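Features > Blood and Transfusion > Long reads

9 min read

Iron before the operation

Anaemia is common in people waiting for planned surgery, and in many of them the cause is a shortage of iron. A low haemoglobin result on the morning of admission leaves the surgical team with two choices: go ahead and accept a higher chance of transfusion, or send the patient home. Neither is a good use of a theatre slot. The case for testing earlier is old and well supported, yet the blood is still often taken too late for the result to be acted on.

The Dritidport clinic was set up to move that test forward. Patients listed for hip, knee or bowel operations have a full blood count and a ferritin level taken when they are listed, in place of the old check a few days before admission. Since opening in February it has seen 614 patients. Results go to a nurse-led desk at the Ekell building, where they are sorted by haemoglobin first and iron stores second.

Ferritin is the difficult part. It is the usual marker of stored iron, but it also rises with inflammation, so a patient with an arthritic joint or a bowel tumour may have a normal figure and very little iron available to the marrow. The desk therefore adds transferrin saturation and a C-reactive protein when the two main results disagree. A low saturation with a raised CRP is treated as iron deficiency until there is reason to think otherwise.

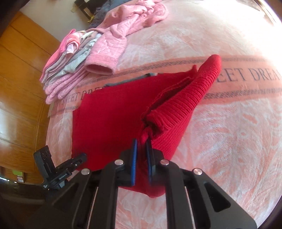

Treatment depends on the time left. Where the operation is some months off, tablets are tried first, one a day or one on alternate days. Larger doses taken more often do not help much, as a dose of iron raises hepcidin, the hormone that limits absorption from the gut, and the next dose is then poorly taken up. Patients who cannot tolerate tablets, or whose date is close, are offered an infusion in the Langlois day unit. It has 3 chairs. Each patient is watched for half an hour afterwards for signs of a reaction.

The blood count is repeated before admission. A poor response prompts a search for other causes: continued bleeding, kidney disease, a lack of B12 or folate, and less often a disorder of the marrow itself. So far 13 patients have been passed to haematology by this route. Unexplained iron deficiency in men, and in women past the menopause, also leads to a referral for bowel investigation, whatever operation is planned.

Records are kept in Idus, a shared database built to hold 3000 entries before it needs to be extended. It does not yet draw in results from general practice, and these are still typed in by hand.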